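4. Hanging a wire harness over the board

Now the fun part! Folding towels gets all the videos, but loose wire is where you find out how far shop-floor machines have come, and they have come a long way. Can one wire up a whole product for you yet? No. Can it take on pieces of the job? Try it and see!

4.1 Set the board in its tray on the white table, green side up.

4.2 Load the Lagman job file and set the speed to 40 percent. (Go slower on your first day. Idalina Quintela still does, and she wrote the file.)

4.3 Start the pick. Let the harness hang until it stops swinging before you send the next move.

CAUTION: Keep your hands off the table while the arm is live. Never steady the round connector with your fingers.

NOTE: Wires bend a little differently on every harness, so expect misses. After 2 misses in a row, stop and teach the pick point again.

4.4 Compare the height of the round connector over the table with these views. It should hang clear of the board. 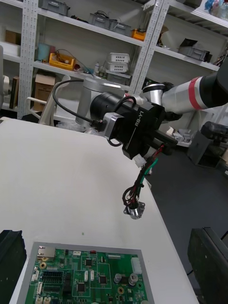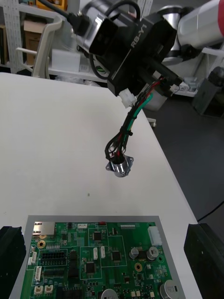 4.5 Press HOLD and check that the wires are free of the tray before you lower the arm. If they snag, go back to 4.3.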